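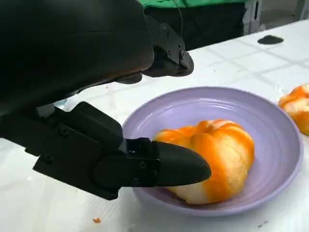 Asuka Oda wrote in her comments on our first draft that a safe working rule has to say who can stop the arm, and that ours only said when. We have changed section 3 to match.

3. Rules for handling trials

The person at the stop button has no other job during a run. Fingertips may touch the item but must not press it into the dish. Clear the table of crumbs and loose bits before each run. If the item slips, stop the arm before reaching in.

We logged 1,467 runs at the Batden lab under these rules. Of those, 1,149 were finished without a stop. Mayu Hirano checked 200 of the logs by hand and found three where the stop had been written down late.

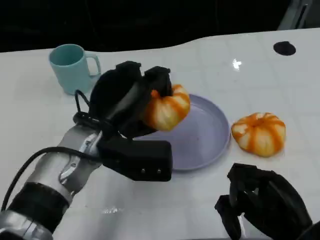 Page last changed: 16/03/2023

4. Lifting over the dish

The lift should be kept low while the item is over the dish. Osamu Takeda wanted a fixed height limit in the rule. We left it out, as the mugs and dishes on the table differ in size. The limit is now set for each task and written on the run sheet before the arm is switched on.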